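Working Inside an Open Computer with a Robot Arm: Bench Rules

These are the rules we use at the Sedlow bench for any job where the gripper goes inside a computer case. Vija Rimkutė wrote the first version and Yaqin Li has kept it up since November. If you are new to the bench, read it through once before you book time.

Before you start

Shut the computer down, switch off the supply at the back and pull the power cord. Hold the power button in for 7 seconds. Put on the wrist strap and clip it to bare metal on the chassis, never to a painted panel. Check that the arm base is on the same ground point.

Clear the way in. Loose cables are the most common cause of a stopped run. Tie back anything that crosses the path to the part you are working on. If a cable has to stay plugged in, write it on the job sheet so the next person knows it was left on purpose.

Look at the fingertips. Ours wear at the ends, and a worn tip will still hold a memory module but may not let go of it cleanly. Swap tips when the sheet says so or when you see the wear has reached the pad. Check the linkage screws with the hex key at the same time. A screw dropped on a motherboard means the job stops until it is found.

Setting limits

Load the "board" profile. It caps the tip speed at 18 mm per second inside the case and sets a low force limit. Do not raise either one to get past a stiff latch. Open the latch by hand and start the step again.

Set a keep-out zone over the processor socket and its lever. Set another over the coin-cell battery. Capacitors stand taller than they look from the side, so measure the tallest one near your work area and add clearance above it.

Going in

1. Bring the arm over the board at full height and stop.
2. Line up with the slots before you go down. Memory slots are long and close together, and turning the wrist between them can bend a contact.
3. Lower straight down. No sideways moves until the tips are clear of the slots again.
4. Close slowly. If the force reading jumps early, open, lift and look.
5. Lift straight up to full height before moving across.

One person runs the arm and one person has a hand at the stop button. Both stay until the arm is parked. Kristóf Csizmadia runs the sign-off for new operators, and he will ask you to stop the arm in the middle of step 3.

When something touches

Any contact with the board that was not planned gets logged, even a light one. Write down the job number, the step and the part touched. Do not power the computer up until a second person has checked the spot under the magnifier. Job 141 at Prelley was logged this way, and the report is in the binder if you want to see how much detail to give.

Leave the tips where they are if they catch on a wire. Press stop, release the brake and free the wire by hand. 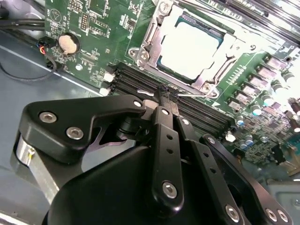
When the job is done, park the arm, take off the strap last and initial the sheet. Worn tips go in the marked tray, and Charito Cabanatuan orders new ones when the tray is full.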